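Kilcombe Household Handling Project
Progress report to the Deltow Fund, second reporting period

1. Purpose of this report

This report covers work carried out at the Kilcombe workshop since the first payment of the grant. Most of it concerns the June open day, which was listed in the grant agreement as the main public event of the year. Spending and the plan for the next period are dealt with briefly at the end.

2. Preparation

The open day had been planned for May and was moved to June at the request of the building's management, who were replacing the freight elevator. The Fund was informed at the time. The extra weeks were used to finish the wiring of the second arm and to rewrite the visitor sheet, which early readers had found too technical. A printed run of 300 sheets was ordered from Gorville Print.

Anika Abernathy led the preparation and trained the staff who gave the demonstrations. Each presenter practiced the full program on the Monday before the event - including the emergency stop, which every presenter is now required to show at the start of a session.

3. The open day

The doors opened at 10 a.m. and 14 demonstrations were given before closing. Each began with a short talk on how household tasks are taught to the arms. A presenter then carried out a task by hand with a pair of hand-held grippers, so that visitors could follow how a person's movements are recorded before any arm is asked to repeat them. The marker cubes on the grippers allow their position to be tracked throughout the task.

The tasks were kept to ordinary kitchen and tabletop work. Washing up was the most requested, and the sponge and plate were in use for much of the day. A sponge is soft and changes shape under pressure, and it has to be held firmly enough to scrub without slipping out of the jaws.
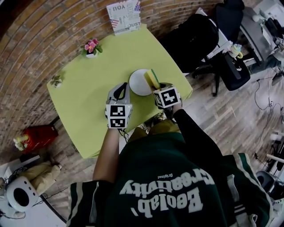 Darmawan Pillai remarked that he had expected to see finished machines and was more interested in the teaching, and he asked how many times a person must wipe a plate before an arm can do it acceptably. The same question came up in several sessions. Staff replied that it depends on the task and on how much the setting varies from one recording to the next, and that the project does not yet have a figure it is prepared to publish. We expect to be able to answer more fully in the final report.

Visitors were invited to try the grippers themselves after each session. Adults tended to move too fast for the tracking, while school-age visitors slowed down as soon as they were asked. A line formed at this station in the afternoon and waiting times were longer than we would like. A third pair of grippers would have helped.

4. Difficulties

Two demonstrations started late. In the first case the tracking software had to be restarted, and in the second the talk before it had overrun. The sound in the rear half of the room was poor, and this was the most common complaint on the comment cards. Parking signs were put up on the wrong side of the Delorme Street entrance and were corrected before noon.

There were no injuries and no damage to equipment.

5. Spending

Costs for the open day remained within the approved budget line. Printing came in below the estimate, and the balance was spent on spare gripper fingers. No transfer between budget lines is requested.

6. Next period

Recording of washing-up and table-clearing tasks will continue through the summer. Seven schools have asked for a visit, and dates are being agreed with them directly. We plan to borrow a portable speaker for these sessions and to limit each group to a size that lets every student handle the grippers.

The comment cards are being typed up and will be sent to the Fund with the next financial statement.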